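Okay, a few of you asked how the knee replacement recovery is going, so I'm finally sitting down with my coffee to write it all out. Get comfortable, this will take a few posts!

Had mine done in August at the clinic in Lendov, and I went home the next afternoon. The nerve block was wonderful while it lasted. My mistake was feeling so good that I skipped the evening pills, and by 3 a.m. I was very, very sorry. Take them on schedule, friends, even when you feel like dancing.

Ice, ice, and more ice. I did 40 minutes on the cold wrap after every exercise session (that was my surgeon's number, so please ask yours) and kept a little notebook by the bed with every dose and time in it. The nurse loved that notebook.
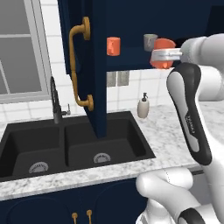

Now, the bending. I left the clinic at 60 degrees and thought that was pretty good until my therapist over in Drastura smiled and said we'd be aiming a good deal higher. Two weeks later I hit 70 and called my sister to brag — she was very patient with me.

Sleep was the hardest part for me, harder than the stairs. A pillow under the calf helped, never under the knee itself, and so did an old radio turned down low. I was off the strong stuff before my second checkup and just on the regular tablets after that.

Stitches are out, I'm down to one cane, and tomorrow I get to try the exercise bike. If you have one of these coming up, ask me anything, I do love to talk about it — more after the bike!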